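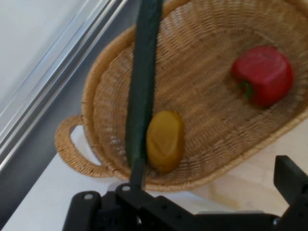

How to Plan a Trip to an Away Match

By Jocelyn Vachon
Sun 9 August

Search this site Enter keyword Go

An away match takes more planning than a home one, mostly in the two weeks before you travel. The steps are written for supporters going to a league or cup match by car, train or supporters' bus. I follow Brimstead, so some of the details come from there, but the order of things is the same for most clubs.

1. Check the date before you book anything

Fixture lists come out months ahead and then change. A Saturday afternoon match can move to Friday night or Sunday noon for television, and cup runs push league matches into midweek. Look at your club's own site, not an old calendar on your phone. If the match is still listed as "subject to change," only book travel and rooms you can cancel.

Last April our trip to Turcotte was moved twice. The people who had bought fixed train tickets lost the money both times.

2. Find out how away tickets are sold

Away sections are small. The one at Turcotte holds 376, and a club with season ticket holders in the thousands will not put those on open sale. Most clubs sell in stages:

- Season ticket holders with the most away points
- Other season ticket holders
- Members
- General sale, if any are left

Read the dates for each stage and note the hour the sale opens. Have your supporter number and payment card ready. If you are buying for a group, check that every person in it qualifies, or the whole order can be refused at checkout.

Do not buy in the home end. Many grounds will remove you if you are found to be an away supporter, and you will not get a refund.

3. Pick your transport

Supporters' bus: The simplest choice for a night match, when the last train may leave before the final whistle. The Brimstead bus costs $40 for adults and leaves from the main lot. Seats go fast for derby matches. Bring the exact fare if your group collects cash.

Train: Check the last departure home and add extra time and a possible penalty shootout if it is a cup tie. Fans are sometimes held back inside the ground for a while after the match, and you have to allow for that too.

Car: Look up parking the day before. Streets near a ground are often closed or limited to residents on match days. At Mostthorpe I park at the college and walk the last mile. It takes longer going in, but you are on the highway well ahead of anyone who parked by the stadium.

4. Read the ground's rules

Every stadium has a page for visiting supporters. Look for:

- Bag size limits and whether there is a bag check
- Whether the food stands take cash
- Which turnstiles serve the away section
- Rules on flags, drums and banners

Large flags usually need permission a few days ahead and sometimes a fire safety certificate. Darren Sedgwick looks after ours and emails the host club on the Monday before. He has had one refused, at Lornirex Park, for being over 300 inches long.

5. Get there early

Plan to be at the turnstile an hour before kickoff. Away sections often have only two or three gates and they back up in the last twenty minutes. If your ticket is on your phone, save it for offline use before you leave home. Signal around a full ground is poor. With an attendance of 2,815, Mostthorpe is about the smallest place we go, and I still could not load my ticket there.

If your section has unreserved seating, people who come early get the middle rows. Groups that want to stand and sing generally go to the back.

6. After the final whistle

Agree on a meeting point outside before you go in. Choose something away from the gate, such as a gas station or a street corner. Follow the stewards if they hold you back or send you out by a different exit.

On the bus, the driver will wait a fixed time, normally thirty minutes. Save the organizer's number. For Brimstead trips that is Bok-nam Shim, and the number is printed on your bus receipt.

Keep your ticket or the confirmation email until your away points show up on your account. They can take a week. If they are missing after that, send the ticket office the match date, your seat and your supporter number.

Contact the supporters' desk | Copyright Brimstead Away Travel | Back to top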